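3.2 Recruitment and sample

Participants were unpublished or self-published writers who had finished at least one book-length manuscript and submitted it to a publisher, agent or contest in the previous two years. Recruitment ran through community writing groups in Tusberg and Toltbridge and through the mailing list of the Plesdale manuscript contest, which receives 400 entries a year. Of the 51 writers who replied, 25 met the criteria and agreed to be interviewed. Eighteen of these worked full time in jobs unrelated to writing.

Interviews lasted between one and two hours and were held in libraries, cafés or the participant's home. Each writer was also asked to keep a log for the month of June, noting when they wrote, what they sent out and what came back. 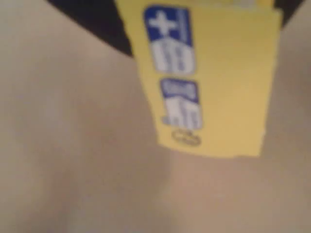

Figure 1. Yellow card or packaging panel with a ragged lower edge, on a pale beige surface.

3.3 Coding of rejection responses

Responses to rejection were coded from the transcripts first and then checked against the logs. Following Quaye's scheme, we separated immediate responses (same day) from settled ones (after a week or more). The two often disagreed. A writer who told us in the interview that form letters no longer bothered her had recorded four days without writing after receiving one.

Three codes were added after the first round. "Re-routing" covers sending the same manuscript elsewhere with no revision. "Shelving" covers putting a manuscript aside with a stated plan to return to it. "Trading down" covers moving from a larger press to a smaller one, or to self-publishing, and was the hardest to apply, as several participants objected to the idea that self-publishing was a lesser outcome. We kept the code but recorded the objection wherever it was made.

Logs with fewer than ten entries were left out of the comparison. The interviews with those writers were retained.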